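From: Asif Durrani
To: galindo-kitchen list
Subject: Re: [galindo-kitchen] barbecue sauce for the April supper, buy or make?

Quick one, typing between loads of laundry so forgive the mess.

> Last year we bought the Breleler sauce by the case and ran out before
> the second seating. I priced it again and it's gone up. Could we make
> our own this time? I don't mind stirring but I need a recipe that
> works for 100 people and doesn't taste like candy. Also who has the
> big pot? And does it have to be made the same day, I'd much rather not.

Yes make it. I've done it for the Dranport picnic twice, came out fine both times. Big pot is in my garage, the one with the dented lid. Come get it any evening after 7, side door.

Same day no. Two days ahead is better, the vinegar settles down. Fridge, lids on. Don't leave it in the pot overnight, split it into smaller tubs so it cools fast. I use the flat ones from the Skitis deli counter, they stack.

On sweetness. Most recipes you find online start with ketchup and then dump in brown sugar AND honey AND molasses. Way too much. Ketchup already has plenty of sugar in it. Pick one, I say molasses, and use half what they tell you. Then taste after it's simmered, not before. You can add but you can't take out.

My order of doing things:

Onions first, grated not chopped, in a little oil, low. Takes longer than you think. Garlic at the end of that or it burns.
Then the dry stuff, paprika, mustard powder, black pepper, a bit of cayenne. Stir it a minute in the oil.
Then vinegar, scrape the bottom.
Then ketchup, molasses, Worcestershire, water to thin.
Low simmer, lid half off. Stir every few minutes, it WILL catch on the bottom and then teh whole pot tastes of it.

Worcestershire has anchovies in most brands so if we have vegetarians coming make a small pot with soy sauce instead and label it. Somebody asked me last year and I had no answer.

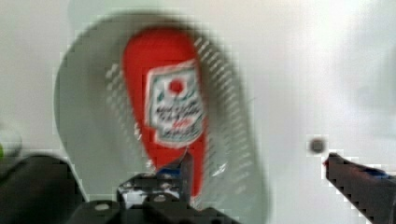
Ketchup is where the money goes so don't buy it at the corner store. The warehouse place past the bridge has the big cans, and a can opener is a lot quicker than squeezing. A red squeeze bottle like this one is fine for a test batch at home, which I think you should do, one bottle and scale everything else to it. Write down what you used as you go. I never did and had to work it all out over again the second year. Any brand is ok by me, I can't taste the differnce once the vinegar and smoke are in.

For the real thing, plan on 18 pounds of ketchup and see how the test goes. Might be over. Leftover freezes well, people will take it home if you have jars.

Do we still have the ladles? There were two in the Galindo cupboard and I only saw the small one when I was in there last. If you're buying, get long handles, it spits.

Can't do the stirring with you, I'm on chicken again. But call if it goes wrong, I'm up late.

Asif

PS the key code for the hall is still 604 and then the star button. Push the door hard.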